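Mirkholm open day, who else went?

Forum > Automation and Robots > Visits and Shows

gearhound_pete
Got back from the Mirkholm open day last night and I'm still thinking about it, so forgive the length. They opened up the whole Gremside building this April (it was only the front hall last year) and I walked in a little after 9 in the morning and didn't leave until they were stacking the chairs. The palletizing cell was what most people crowded around, and fair enough, it's big and loud and yellow. But my favorite was the small room at the back where the Griffiths team was showing their bottle picking work, first in simulation on a big screen and then on the real arm next to it. They let you ask anything. I must have asked forty questions and the young woman at the desk never once looked at the clock, bless her.

tinplate
I was there too! Probably stood behind you at the coffee. I liked the bottle room but I have to say I came away less convinced than you did. The simulated side looked lovely and the real arm ran a lot slower, and when somebody asked for a bottle lying down instead of standing up they said that was for the afternoon session. I had to catch my train, so I never saw it.

gearhound_pete
Oh, you should have stayed! They did do it in the afternoon, with three bottles lying down, and it got two of them. The third rolled off toward the wall and everybody went "ohhh" like at a ball game.

marlow_k
Two out of three in front of a crowd is not something I'd put on a production line, sorry. We run 700 bottles an hour on our small filler and it was built before my kids were born. What is the simulation for, if the real thing still drops them?

gearhound_pete
Well, I asked them that, more or less. The way it was explained to me, they ran 400 simulated picks for each bottle shape before they ever let the real arm try it, and they keep the views from the gripper so they can go back over the approach afterward. They had those views up on the screen, and it's a funny way to look at a bottle, I can tell you. You're down low looking up at it, with the finger coming in over the top and the label so close you only get a few letters of it.

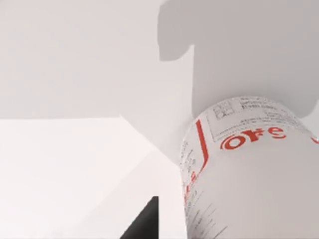
Anyway, their point was that a bad approach costs nothing in there, and on the real arm it costs you a bottle and sometimes a fingertip pad. I thought that was a sensible answer. Marlow, I don't think they're after your filler at all. They kept talking about mixed bins and returns, where the next thing could be any shape.

marlow_k
Okay, mixed returns I can see. We do those by hand and it's a miserable job. I'd still want to see it run a full shift with no one standing next to it.

brassbushing
Did anybody stop at the Brarel table? I drove 159 miles for that one and they'd run out of handouts by lunch. Nice people though, and they let my daughter jog the little arm with the pendant, which made her whole week.

tinplate
I got a handout, I'll scan it for you tonight if I can get the scanner to talk to my computer. The man told me 267 people had signed in by noon, so no wonder they ran short.

brassbushing
That would be very kind, thank you. Page with the gripper sizes is the one I need most.

gearhound_pete
Marlow, they said they'd take visitors by appointment over the summer, if you want to see a longer run. I'd happily go again and we could share a car. Parking is around the back by the loading dock, don't follow the sign on the main road, it takes you to the garden center.

marlow_k
Put me down as a maybe. I'll bring some of our ugliest bottles.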